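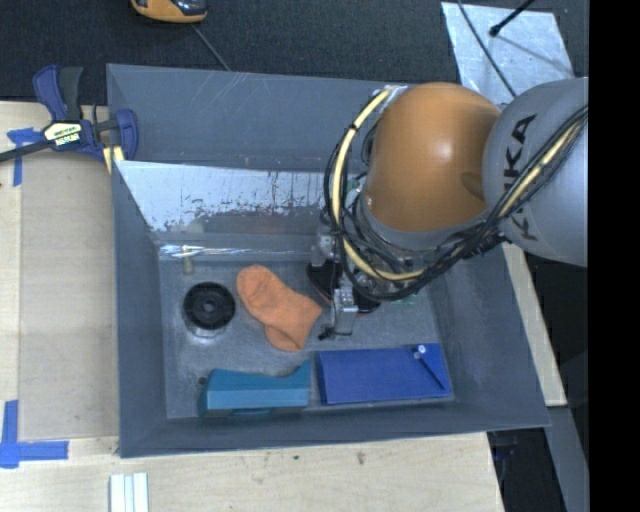 Nandellow Publishes Planning Workbook for First-Time Buyers of Bin-Picking Equipment

23 Jan 2018

Nandellow, a consulting firm that helps small warehouses and repair shops plan equipment purchases, today released a free workbook for companies pricing their first robotic picking station. The workbook is titled Brosano and covers the period from first quote to the end of the first year of use.

Most quotes list the arm and little else. Brosano asks buyers to put a figure on the rest: grippers and spare fingers, hoses and cable sets, bins, work tables, floor space, guarding, staff training and the hours a station will be down while it is being set up. Each item has its own line, with a column for the quoted price and a column for what was paid.

"Buyers call us after the arm has been ordered, and they have no money left for the gripper," said Rania Abu Hammour, who leads equipment planning at Nandellow. "We would like them to call before. Bring the items you want picked. If you handle socks and hard plastic cases in the same bin, the vendor needs to see both."

The workbook has nine sections. One is a test sheet for vendor visits, on which the buyer records every missed pick by item type. Another compares buying with leasing over six years. A section on cables and hoses sets out a replacement schedule and asks who on staff will do the work.

Nandellow drew up the workbook with two clients, parts reseller Brurner and returns handler Mwakyusa. Mwakyusa used a draft to plan a single station and moved part of its budget from a larger arm to a second gripper. Brurner put off its purchase until April to allow time for electrical work.

Printed copies are available for companies that prefer to work on paper. The first printing is 530 copies. Requests can be made through the Nandellow office, which will also take bookings for planning visits.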